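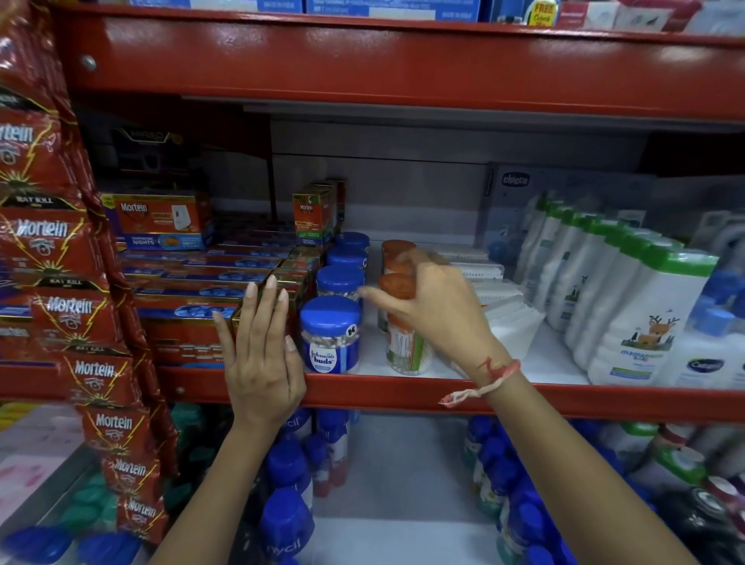
I finished watching the Brendlow documentary on navy clearance divers, the one in colour with the long title, and I want to write some notes while it is fresh. My copy is an old tape, so first I had to clean the heads of the player. For this I use alcohol and ordinary cotton buds, the kind in the plastic jar with the orange cap or the blue cap, both are fine. If you do the same, go slowly and never up and down, only sideways.

The film follows two trainees through the course at Itton. No actors, very little music. The camera stays with them on the jetty for a long time before anybody goes in the water, and I liked this patience.

The best part is the search in the dark harbour. The visibility is so bad that they work only with the hands along a rope. One instructor explains that you must build the object in your head from touch, and you must not hurry to give it a name. It is 17 minutes with almost no talking.

The instructor is called Gerasimos Triantafyllou and he is the reason to watch. He never shouts. When a trainee ties the line in a wrong way, he asks him to explain it aloud, and the trainee hears his own mistake. I have had teachers like that, but not many!

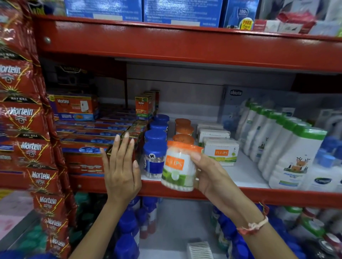 Cotton buds with the orange lid, Tulips brand. Mortein boxes beside.

Less good: the chapter on equipment. They show the breathing set for maybe one minute and then go to a helicopter, which has no connection with anything. I would like to see how the set is checked before the dive. I think the producers were afraid we would be bored.

Also the narrator says "elite" very often. After some time I stopped hearing it. The divers themselves don't use this word in any interview.

Somebody will ask about the Szalai film on the same course. It is shorter and has better underwater pictures, but you learn nothing about the people. For a school library I would take the Brendlow. For a rainy evening, the Szalai.

About the tape: I copied it on 2/11/24 with the Wumero capture box. The sound on the left channel was weak, so I used the right one for both sides. There is a band of noise at the bottom in the harbour part – I left it, the cropping made it worse.

It is number 146 on my shelf list, if you follow the list. Next I will do the one about police dog handlers in the mountains. The sleeve says they train at 2,000 metres. I haven't opened it yet.

If you know the year of the Brendlow, please tell me. There is none in the credits, and the label on the box is half gone. One of the trainees mentions that he started in May, but of course he doesn't say which May.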